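Clutville bench notes, Thursday, started 9.40

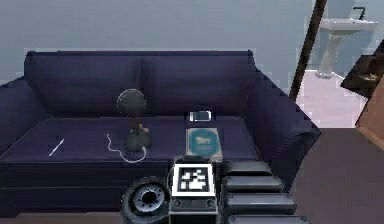
Head view in the sim, sofa run, wrist marker in view at the bottom.

Right, so the wrist marker. Vija told me on the way in that the simulated arm was reaching short of things on the sofa again, and I'd sort of promised Junaid I'd leave the setup alone until March was over, but I can't watch it peck at thin air all day! So I've had the whole hand calibration apart.

First go was the book, the teal one near the front edge of the seat. Short by 3 cm. Tried the phone, short by the same. The fan I skipped (that white cable curls all over the place and I didn't want two problems at once).

Same error wherever I reached, so I stopped blaming the head camera and went looking at the offset between the marker and the gripper housing. Found it in the Miketti config: someone had kept the old mounting plate value from before we swapped the hand model. Very possibly me. I put in the number off Aivar's drawing, reloaded, and it was still wrong, only now it was long. Much muttering. Aivar's drawing measures from the back of the housing and the config wants it from the face. Changed that, reloaded again, had a biscuit.

After that I set off 206 reaches at the book with the arm starting from different heights. All fine bar a handful with the arm nearly fully in, where the marker gets too close to the bottom of the view and the pose goes jumpy. I've raised the start height a touch in the Laaksonen script and those have gone away, but it's a bodge and Maite will want it done properly with the head tilted further down.

Also, the pen! Still hopeless. The hand gets to the right place now but closes above it half the time. I think the finger pads in the model are too thick, so that's a job for whoever has the Sukness files open next. Please don't fix it by lowering the sofa, Junaid.

Config saved as build 696, old one kept next to it. Leaving 1,000 reaches going over lunch, mixed targets, fan included this time. If the machine's fan is screaming when you come past, leave it be, it's only the logging.

15.20, run still going. Vaida needs the desk at four so I'll stop it then and read the log at home.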